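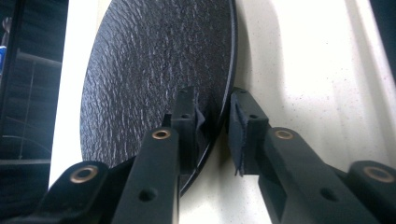 Hand-held gripper on the textured black plate, white countertop.

Olluvow – Handling Group
Minutes of the Monday meeting

Present: Iida Karppinen (chair), Chalerm Tanasarn, Gebremedhin Tesfamariam, Kanyarat Khamphan
Apologies: Nuanchan Paisan (sent written comments, see item 4)
Minutes: Kanyarat Khamphan

1. Minutes of the last meeting

Accepted with one correction. Under item 6, the spare bushings were ordered by Gebremedhin, and the order went to Yalçınkaya directly. The parts have come and are in the second drawer.

The action on relabeling the storage bins is still open and stays with Chalerm.

2. Dropped plate and cut to the hand

Most of the meeting went on this item.

Chalerm gave his account first. He was doing the plate task with a pair of Prava hand-held grippers. The task is to pick the plate up from its edge, hold it upright, and lay it in the rack. He closed the right-hand gripper on the plate and lifted it. At about chest height the plate turned between the fingers, then dropped. It hit the edge of the counter and broke. He put his free hand out to catch it and got a shallow cut across the base of the thumb. The cut was cleaned and dressed at the first aid point and he did not need to see anyone else. He finished the day on paperwork.

Iida asked whether he had felt anything before the plate turned. Chalerm said the trigger went further in than usual. He noticed it and carried on. He had felt the same thing once or twice the week before and had put it down to the spring.

Gebremedhin took the gripper apart the same afternoon. He reported as follows.

The fabric strip on one finger pad had come away from its glue along most of its length. It was still attached at the top, so from the operator's side the pad looked covered. When the fingers closed, the strip could fold up under the load and leave the bare pad against the plate on that side. The other pad was sound.

The strip had been replaced in August with fabric from a new roll. The glue was the same as before. The new fabric is thicker and has a looser weave, and he thinks the glue sits in the weave without reaching the pad. He has pulled a strip from the same roll off a test piece by hand with little effort. A strip from the old roll could not be pulled off without tearing.

The trigger spring was in order. The extra travel came from the missing thickness at the pad.

There was some discussion of whether the plate itself was part of the cause. Kanyarat said the textured plates are harder on the pads than the smooth ones, and the ridges can catch a loose edge and drag it. Gebremedhin agreed that this would speed up the wear but said a properly glued strip had lasted through the same plates all spring. Iida asked that the report give the glue joint as the cause and the texture as a contributing factor. Agreed.

Chalerm asked for it to be written down that he should not have reached for the plate. The instruction is to let dropped items fall. Iida said this was noted, and added that the instruction is on page one of a sheet that was last handed out when he joined, so the group shares some of that. The sheet will be reissued under item 5.

3. Other grippers from the same roll

Gebremedhin has gone through the maintenance log in Dolleck. Three grippers were relined from the new roll, including the one in the incident. All three are out of use and tagged. He wants to reline them from the old roll. There is enough left for one set, possibly two.

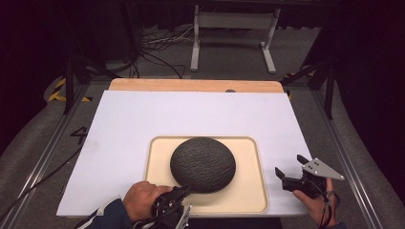
The two-handed work on the low platform can go on with the grippers that are left. These were relined before the roll was changed and all of them passed a pull check on the morning of the meeting. Chalerm said he would like the dome task done first, as the dome stays in its tray and nothing is lifted high. Iida agreed. Anything that involves lifting a breakable item above the surface waits until the relining is done.

Kanyarat asked about the small silver plates and brackets screwed to the grippers, and whether these should be checked at the same time. Gebremedhin said he had found one loose screw on the incident gripper. It had no bearing on the drop, but he would rather check them all while the tools are on his bench. He will mark each screw head with paint so that any movement shows.

On cables: Chalerm said that when both grippers are in use, the cables run past the wrists toward the operator, and on two occasions he has stood on one. No damage either time. Gebremedhin suggested a clip at the belt. Kanyarat has used one and found it pulled when she leaned forward. It was left that both will try a longer cable with the clip and say at the next meeting how they got on.

4. Recordings affected

Kanyarat had the figures from Dolleck. The current batch holds 3497 recordings. Of these, 1604 were made with one of the three tagged grippers after the relining.

The question is whether to keep them. Nuanchan's written comments were read out. Her view is that a recording where the object was picked up and put down as intended is still a good recording, whatever the state of the pad, and that throwing out the whole set would cost the group most of a month. She would discard only the ones with visible slipping.

Gebremedhin was less sure. With one pad bare, the operator squeezes harder without meaning to, and the finger opening is logged a little smaller than it should be for the same object. He showed a plot from the incident gripper where the closed value drifts downward over the last two weeks of use. The drift is small but it is there from the second day after relining.

Iida asked if the drift could be corrected afterward. Gebremedhin said yes if it were steady, but it comes in steps, presumably as the glue let go a bit at a time, and the steps do not fall at the same point on each gripper.

After discussion the following was agreed:

Kanyarat and Nuanchan will each go through a sample of 50 recordings from the affected set, separately, and mark any slip or regrasp.
The affected recordings are held back from release until then. They are not to be deleted.
Gebremedhin will send the drift plots for the other two grippers, so that the recordings can be split by gripper if one of them turns out to be clean.

Chalerm asked that the recording of the incident be kept in full. Agreed. It will be stored with the report and left out of the batch.

5. Changes to the daily routine

The existing check at the start of a shift is to open and close each gripper and look at the pads. Gebremedhin pointed out that this check was done on the day and passed. A strip held only at the top looks fine with the fingers open.

New check, from tomorrow:

Push each fabric strip sideways with a fingertip, at the bottom edge and in the middle. If it moves, the gripper is tagged and goes to Gebremedhin.
Close the gripper on the test block and read the opening on the screen. Write it in the log. A change from the day before is reported before work starts.
Repeat both after the lunch break when working with textured items.

Iida timed the new check herself before the meeting, and it adds a few minutes for a pair. She does not want it folded into the 30 minutes allowed for setting up. The shift plan will be changed so that it has its own line.

Gloves were discussed. Chalerm does not want cut-resistant gloves for all tasks, as he loses the feel of the trigger. Kanyarat has tried a thin pair and had no trouble. It was decided that gloves are required for ceramic, glass, and slate-type items and left to the operator for everything else. Iida will buy two sizes. Chalerm will try them and can bring the matter back if it does not work.

The safety sheet will be reissued with the line on dropped items moved to the top and set in bold. Everyone signs for it again, including Nuanchan when she is back.

6. Supplier

The fabric came from Yalçınkaya under the same order code as the old roll. Gebremedhin has written to ask whether the material was changed. No answer yet. Iida asked that the letter be kept to the question and that blame be left out of it, as the group did not check the roll on arrival either. Future rolls will have a pull test on one strip before going into the drawer.

7. Any other business

The broken plate needs replacing. Kanyarat has found the same model but only in sets of four. Approved.

The hazard tape on the carpet is lifting in one spot near the curtain. Chalerm will redo it.

Actions

Gebremedhin: reline one set from the old roll; check and paint-mark all screws; send drift plots; follow up with Yalçınkaya.
Kanyarat: sample review; order plates; try longer cable.
Nuanchan: sample review.
Chalerm: write up the incident in his own words; bin labels; tape; try longer cable and gloves.
Iida: incident report; safety sheet; gloves; shift plan.

Next meeting: same time next week, with item 4 first on the list.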